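Petuvance Garment Care Help Desk
Ticket 457: Black fleece pullover, knit cuff gone stiff and fuzz flattened after wash
Status: Resolved
Opened by: Dilani Marikar
Handled by: Mahfuz Herath 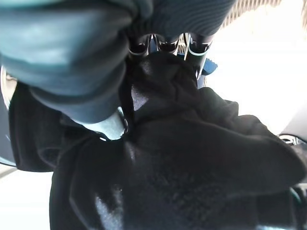
Attachment 1. Black fabric bunched up, ribbed knit band at the top.

Dilani Marikar, 22 Dec 2023
Hi! I love this pullover to bits and I really want to save it. It's a black fleece one from Manonholm, the heavy kind with ribbed cuffs and a ribbed hem, and I've had it for years. Last week I washed it with a load of towels (I know, I know) and the body came out matted in patches, mostly down the front and under the arms. One of the cuffs has gone stiff too. The other cuff is fine, still stretchy and springy. There's a chalky feel to the whole thing when I rub it between my fingers.

What I've tried so far:
- shaking it out hard, outdoors
- a second rinse, cold, no soap
- a lint roller, which took off plenty of towel fluff but didn't lift the flat patches

Machine is a front loader, our water here in Khondokar is very hard, and I used a full cap of liquid detergent plus softener. Is it done for?

Mahfuz Herath
Hello Dilani, what a great old pullover, and no, I don't think it's done for at all! Chalky feel plus hard water plus a full cap plus softener sounds very much like buildup to me. Matted fleece and a stiff cuff can both come from that. Two questions before we start:

1. Did it go in the dryer, and on what setting?
2. When you stretch the stiff cuff, does it come back slowly or stay where you put it?

If it stays put, the elastic may have been cooked and that's a different repair.

Dilani Marikar
Dryer, yes, on low, and I took it out a bit damp. Cuff comes back slowly! I timed it because I was curious: 5 seconds or so, and then it's back to its normal width.

Mahfuz Herath
Slow is good news. Please try this:

Fill a tub or a deep sink with lukewarm water and stir in half a cup of white vinegar. Turn the pullover inside out, push it under, and leave it for 30 minutes. Squeeze it gently, and work the stiff cuff between your thumbs while it's under water. Drain, refill with plain water, and squeeze again. Repeat until the water stays clear and doesn't feel slippery. Roll it in a dry towel, press, then lay it flat. Keep it away from the radiator.

Skip the softener from now on, please. It coats the fibers, and fleece hates it.

Once it's fully dry, take a soft clothes brush and go over the matted parts in short strokes, one direction only. Stay off the ribbing with the brush, it can snag.

Dilani Marikar
Done the soak! The first water was gray and kind of silky, yuck. Needed four rinses. It's drying flat on the rack now and the cuff already feels softer. Will brush tomorrow.

Dilani Marikar
Brushed it and wow. The front is fluffy again, and the chalky feel is gone completely. Under the left arm there's still a patch the size of my palm that's flatter than the rest, but nobody would see it with my arm down. Both cuffs match!

Mahfuz Herath
That is so good to hear! Underarm patches get more rubbing than anywhere else, so that one may be plain wear. You can give it another brush after the next wash. For that wash: inside out, cold, gentle cycle, two tablespoons of detergent at most, no towels in the load. OK to close?

Dilani Marikar
Yes, close it, and thank you so much. I'm doing my Mivcombe cardigan next, same chalky feel.

Cause: detergent and softener residue, hard water, washed with towels
Fix: vinegar soak, repeated rinses, flat dry, soft brush
Follow-up: none scheduled, customer may reopen through February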